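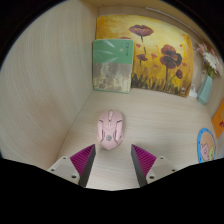 What should go into a shelf compartment first, the flat items or the loose ones?

Flat items go first. Books and pictures stand against the back panel, and small things are placed on the floor of the compartment once the back row is stable.

The method is meant for an open cube shelf used as overflow from a desk. The measurements were taken on a Muswood unit, but any compartment with a solid back will do.

1. Empty the compartment and wipe the floor and side panels with a barely damp cloth. Let the surfaces dry for 15 minutes.

2. Stand the largest picture against the back panel, with its bottom edge 2 inches forward of the panel. At a steeper angle it tips; at a shallower one it slides. On a slick floor, put a strip of shelf liner under the edge.

3. Prop one book at the back with the picture. Use a hardcover. Paperbacks bow under their own weight within a few weeks, and a bowed book pushes the picture sideways.

4. Place the mouse on the open floor, front end toward the back and palm end toward you. It can then be picked up in the position in which it is used. For a wireless model, switch it off first – the switch is normally on the underside.

5. Keep the strip of floor between the mouse and the front edge clear. A compartment 11 inches deep leaves enough room for a hand.

Cables do not belong here. Coil them and store them in a lidded box one level down. Wilma Verbruggen's earlier version of this layout put the charger behind the picture, where the plug kept pushing the bottom edge forward.

Repeat step 1 in October, when the heating comes on and dust collects faster.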